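Rernach Residential Services
Housekeeping and Safety Inspection Checklist, Furnished Units
Property: Mostyn House, Unit 16
Inspection date: 20th February
Type: Turnover, unit vacant
Ratings: S (satisfactory), C (satisfactory with comment), A (action required)

Section 1. Entry and Exits

1.1 Entry door closes and latches without force. S
1.2 Deadbolt opens from inside without a key. S
1.3 Hallway clear to full width. C
Comment: A shoe rack left by the previous tenant narrowed the path to the door. Removed during the visit and tagged for the storage room.
1.4 Evacuation plan posted and readable. A
Comment: The plan on display still shows the old stair door on the Gernon Street side. Replace with the November revision before the unit is released.

Section 2. Fire and Electrical

2.1 Smoke alarm sounds when tested. S
2.2 Carbon monoxide alarm within service date. S
2.3 Kitchen extinguisher charged, pin and seal in place. C
Comment: Gauge in the green. Inspection tag is torn and the initials cannot be read. Issue a new tag.
2.4 Outlets and cover plates undamaged. A
Comment: Cover plate behind the refrigerator is cracked. Work order 29 opened.
2.5 No extension cords used as permanent wiring. S

Section 3. Floors and Furniture

3.1 Tile free of chips, loose grout and raised edges. S
3.2 Floor free of residue that could cause a slip. C
Comment: Use only the Losari neutral cleaner on tile. Polish and wax products are not permitted in any unit.
3.3 Furniture stable, with no sharp or broken edges. S
3.4 Surfaces wiped by hand, including floor beside furniture. S

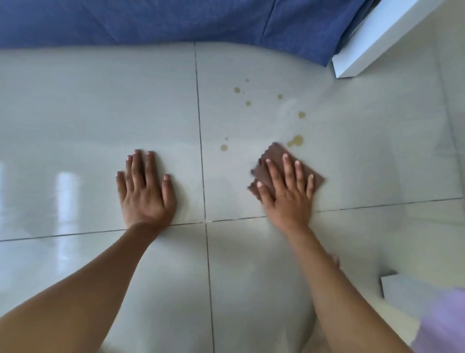
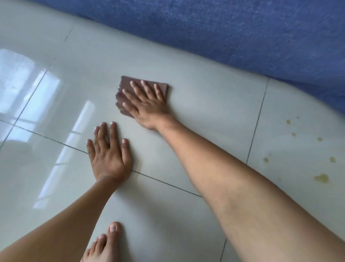
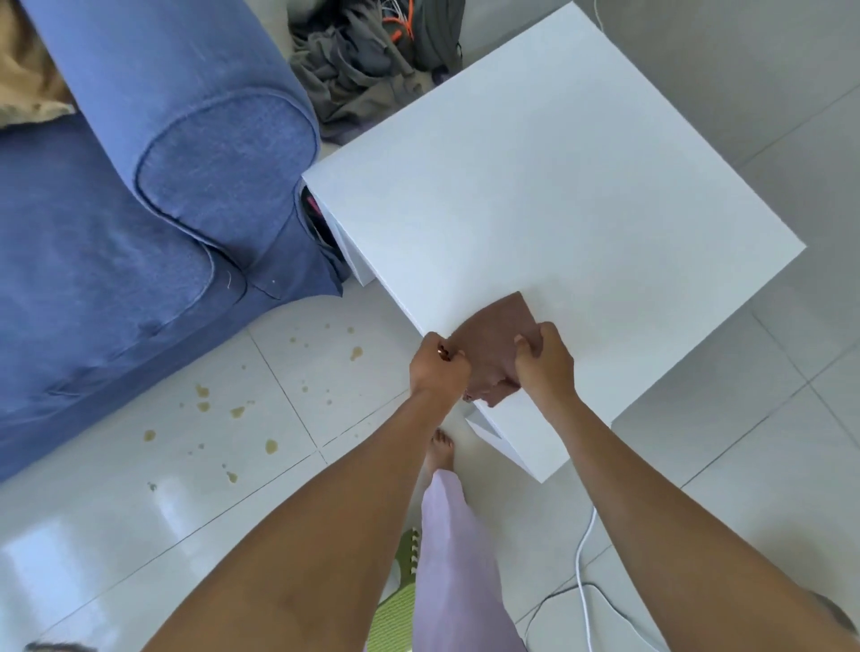
Items 3.2 and 3.4: hand wiping with a cloth. First two, tile floor; last, white side table.

Section 4. Kitchen and Bathroom

4.1 Hot water at the tap does not exceed the posted limit. S
4.2 Range hood filter clean and seated. A
Comment: Heavy grease on the filter. Replace it; do not wash and refit.
4.3 Grab bar secure under load. S
4.4 Bathroom fan operates. C
Comment: Fan runs but rattles at start. Check the mounting screws at the next visit.

Section 5. Windows and Balcony

5.1 Window stops fitted and working. S
5.2 Balcony railing firm, no missing fasteners. S
5.3 Balcony drain clear. C
Comment: Leaves cleared by hand.

Result: 18 items inspected. Items marked A must be corrected and reinspected before keys are issued. Items marked C do not delay release. Retain this form in the unit file for 40 months.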